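Cell notebook, May 2026
Reading the Himwood draft against our own table
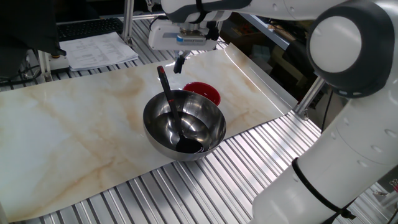
The Himwood draft for tabletop arms arrived as 36 pages, and I have now read it twice, which is more than I wanted to. It calls itself good practice. Most of it is a list of things to write down. Section 2 says the work surface must be "documented and uniform," and I suppose we could claim that, but I don't think whoever wrote the line has dealt with a shiny bowl. Our marble-patterned sheet is off-white with tan and light orange veins, and the steel bowl picks up its pale tones on the outer wall while the inside throws bright curved streaks from the overhead light. Is that uniform? The draft would let me tick the box. I would still expect a depth reading off that bowl to be junk until someone shows me otherwise.

Also on the surface: the far edge of the sheet curls up a little at the rail. Nothing in the draft covers that. It has a full paragraph on table color. I'd trade the paragraph for one line saying the covering has to lie flat and be fixed on all sides. Adding it to our own rules whether Himwood wants it or not.

Section 3, speeds. They want one speed cap for the whole cell. We tried that in October with the Mundov checklist and what we got was people raising the cap for the slow part of the job and forgetting to put it back. A cap near the table and a separate one for free travel makes more sense to me. The counterargument in the margin of our shared copy is that two numbers are harder to audit than one. Fine, but who is the rule for, the auditor or the person with a hand near the gripper?

Section 4, cables and ties. It asks for "orderly routing," no definition. I've seen orderly cables that went tight at full reach. What I want is a full-reach check after any change, done by hand at low speed, every joint, and initialed. Gaillard had this in their old sheet and dropped it from the new one, no explanation given. I put it back in ours.

Section 5, repeat runs. The draft says 100 successful picks before a setup can be called qualified. I don't object to the number so much as to the missing conditions. 100 picks of the same spoon from the same bowl, same light, same start position, tells you about that spoon. Their appendix brags about 810 runs at one site and never says how many times the objects were moved between them. If it was zero I don't care about the other figure.

My proposal, not agreed with anyone yet:
- change the start pose every 8 runs
- long handles get tested leaning in more than one direction
- at least one run block with a second object close behind the first
- log aborted runs, including the ones stopped by hand "just to fix something"

That last one will be unpopular. Aborted runs are where I'd look first, and they are the ones that never make it into the binder.

Section 6, housekeeping. Keep paper and office gear "away from the work area." How far is away? Past the table? Past the reach of the arm? If it means reach, say reach, and then we can put tape on the floor and be done. Until then everybody will decide that their own keyboard is far enough.

Brakico's version is shorter and I like it better, although it skips emergency stops almost entirely, so I can't recommend swapping one for the other. Might end up borrowing their first page and our own stop procedure.

To do:
- send comments on 2, 3 and 5 to Himwood, keep them short
- ask Gaillard why the full-reach check went
- write the flat-sheet rule into the cell sheet
- matte bowl vs. steel bowl, same runs, compare before I complain any more about reflections
- leave section 7 (training records) for whoever has the patience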